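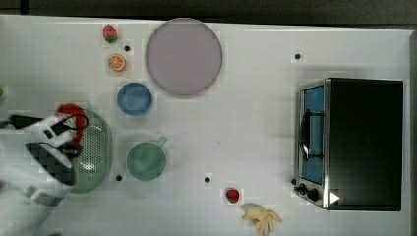
The Plavasico 2 is a 14-inch office laptop that sits in the middle of the company's range, above the basic student model and below the metal one that most people will have seen in the ads. I bought mine at full price to replace a Grevdale that had lost two keys and most of its battery. I have used it every working day for three months, mostly for text, spreadsheets, a lot of browser tabs and some light photo editing.

Case and hinges

The lid is magnesium and the base is plastic, and the two don't quite match in color. In daylight the lid is a shade bluer. Under a desk lamp you won't see it. The base gives a little if you press hard to the left of the touchpad, where there seems to be an empty space under the palm rest, but it doesn't creak. Fingerprints show on the lid and wipe off with a dry cloth.

The hinges are stiff. You need two hands to open the machine, one on the lid and one to hold down the front edge. The screen goes back far enough to lie nearly flat, and it stays where you leave it on a train table. My colleague Karim Zoubi has the same model from an earlier batch and his opens with one hand, so this may vary.

Four rubber feet, two long and two short. One of the short ones came unstuck in the second month and I glued it back.

Keyboard and touchpad

This is the best part of the laptop. Key travel is deeper than on the Grevdale and the letters have a clear stop at the bottom without much noise. The arrow keys are full size. Page Up and Page Down sit directly above the left and right arrows, and I still hit them by mistake when I am moving through a spreadsheet. The power button is in the top right corner of the keyboard where you would expect Delete. It needs a long press by default, so an accidental touch does nothing.

The backlight has two levels and an off setting. The lower level is fine for a dark room. The higher level leaks around the edges of the space bar.

The touchpad is plastic and a bit small. Clicks are even across the lower two thirds and get hard near the top. Two-finger scrolling was jumpy out of the box and improved after a driver update from the support page. Anyone who uses a mouse all day won't care.

Screen

The panel is matte, 1920 by 1200, with the taller shape that most makers have moved to. Text is sharp enough at 125 percent scaling. Brightness is fine indoors and weak next to a window. I took it outside twice and gave up both times. Colors look slightly cool, and the built-in profile tool lets you warm them up, although the setting was lost once after a system update.

There is a faint glow in the lower left corner on a black screen. I only notice it when a video has black bars.

Performance and noise

I ordered the version with 16 GB of memory. The memory is soldered, so decide before you buy. The drive is in a normal slot and can be swapped by taking off the bottom cover, which is held on with 7 Phillips screws. Jabari Makori, who looks after the computers at our office, put a larger drive in his and says it went in without trouble – the only hard part was the clip next to the headphone jack.

For office work the machine is quick and I have no complaints. A spreadsheet with 2,000 rows and a lot of lookups recalculates without a visible pause. Exporting a folder of photos takes longer than I would like and brings the fan on at full speed. The fan has a slightly high pitch at that point. The rest of the time it is off or too quiet to hear over an ordinary room.

Heat comes out of a vent on the right side, so right-handed mouse users will feel it on their knuckles. The underside gets warm during long video calls. It was never too hot to keep on my lap.

Battery and charging

With brightness at a little over half and wireless on, I get through 7 hours of writing and email. Video calls cut that nearly in half. You can set the battery to stop charging at 80 percent, and I leave that on when the laptop is at my desk.

The charger is a 65-watt USB-C block with a cable that is too short for my setup. Both USB-C ports are on the left. I would have liked one on each side. It also charges from the dock I already had and from a phone charger, very slowly, if the laptop is asleep.

Ports, camera, sound

Besides the two USB-C ports there are two of the older rectangular USB ports, HDMI, a headphone jack and a card slot that takes the small cards only. There is no network port. An adapter is sold separately and costs more than it should – a generic one works the same.

The camera is acceptable in good light and grainy in the evening. It has a sliding cover that is easy to find by touch. The microphones are better than the camera. People on calls said I sounded clear even with the window open.

The speakers face down and sound thin. On a soft surface they are muffled as well. Use headphones for music.

Software and support

The laptop comes with a trial antivirus, the maker's own update tool and a shopping app I removed on the first evening. The update tool is worth keeping. It found a firmware update that fixed a problem with the laptop waking up in a closed bag.

I wrote to support once about the loose foot. The reply came in two days and offered to send a new set, which arrived in a plain envelope the following week. By then the glued one was holding, so I put the spares in a drawer.

Who it suits

If you type a lot and work mostly indoors, the Plavasico 2 is a good choice and I would buy it again at this price. If you edit photos for a living or need to work outside, look at something with a brighter screen. The 8 GB version isn't worth the small saving when the memory can't be added later.

Good: keyboard, quiet in normal use, replaceable drive, battery limit setting
Bad: dim screen, stiff hinges, both charging ports on one side, thin speakers

Reviewed by Poul Hafstein, 3/5/23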